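The Last Reel of Plurkerley

Amanuel Lencho had been looking for the picture for 12 years, and he found it in January, at ten past four in the afternoon, in the back of a shoe repair shop.

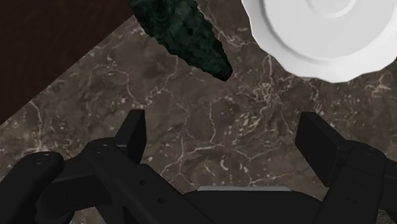 He had only gone in to get a heel fixed. The man behind the counter had a little radio going, and the radio was playing a waltz, and Amanuel stood there with one shoe on and one shoe off and felt the hair lift on his arms. He knew that waltz! He had the sheet music at home, in a folder, with a coffee ring on it. It was the tune from the ballroom scene in Plurkerley, the one where the heiress dances with the wrong twin and figures it out by the way he counts under his breath.

Except the radio had been switched off. The man had turned it off to write the ticket. He was humming.

"Where did you hear that?" Amanuel asked.

"Hear what?"

"What you're humming."

The man thought about it. He was somewhere past seventy and had a pencil behind each ear. "My mother's movie," he said. "She used to run it for us on the wall."

Now, you have to understand what Plurkerley was to people like Amanuel (and there were maybe a few dozen people like Amanuel, most of whom wrote each other long letters). It was a screwball comedy shot very fast and very cheap by a studio called Grinar, which went broke before the paint was dry on the sets. It played one week in one city. The reviews were wonderful, the kind where you can tell the critic laughed so hard he missed things. Then the studio folded, the prints were sold off for the silver, and all that was left was a script with 3 pages gone, a handful of stills and that waltz.

Amanuel could recite the script. He did the voices. On long drives he did the breakfast scene, with the parrot and the judge, and he had worked out his own pauses for it, and he often wondered if they were the right pauses.

"Your mother had a print," he said. It came out as a squeak.

"She was a cutter at Grinar. They owed her two months' pay, so she took it in film." The man pulled one of the pencils from behind his ear, looked at it and put it back. "Nzioka," he added, and held out his hand. "You want the heel in rubber or leather?"

"Rubber," said Amanuel. "Leather. I don't care. Do you still have it?"

Mr. Nzioka had some of it. He brought out five flat cans tied together with shoelace and set them down among the boots, and Amanuel, who had once given a whole lecture on the handling of old film, put his hands behind his back so he wouldn't grab. The labels were in brown ink. Reel one, reel two, reel three, reel four. The fifth only said VUSHOLM, in capitals.

"What's Vusholm?" he said.

"I was hoping you'd tell me."

He couldn't. It wasn't in the script, or in the letters, or in the 100 index cards he kept in a tin at home. So they closed the shop. Mr. Nzioka had his mother's projector under a sheet, and a wall he had kept white all his life without ever quite deciding to, and the two of them carried the bench out into the alley to make room.

Oh, it was good! It was so much better than the script. The heiress was quicker than he had ever done her, and the judge was slower – he let the parrot finish, he let it finish twice, and only then did he put down his spoon. Amanuel had been getting that spoon wrong for years. He laughed until he had to hold on to a rack of laces. Mr. Nzioka laughed a half second before every joke, like a man greeting friends as they came up the stairs.

Reel four ended in the middle of the wedding, with the twins both saying "I do." The wall went white.

"She always stopped there," said Mr. Nzioka. "She said the ending was no good and we could make up our own."

"And the other can?"

"She never ran it. It's short, I know that. It says 1,710 feet on the lid, but up to half of that is blank. I looked once, with a lamp."

He threaded it anyway. His hands knew how. There was a long run of gray, then scratches, then a young woman at a cutting bench with a strip of film around her neck like a scarf. She was laughing at somebody off to the side. She had a pencil behind each ear. Past her shoulder a door stood open, and painted on the glass, backward, was the name of the cutting room, which the crew must have picked for a joke.

Mr. Nzioka read it out loud, letter by letter, from the wrong end. "Vusholm," he said.

The woman on the wall took up a pair of scissors, counted something under her breath, and snipped. Amanuel still had one shoe off. He reached over and turned the projector back to the start of the reel, and they watched her do it again.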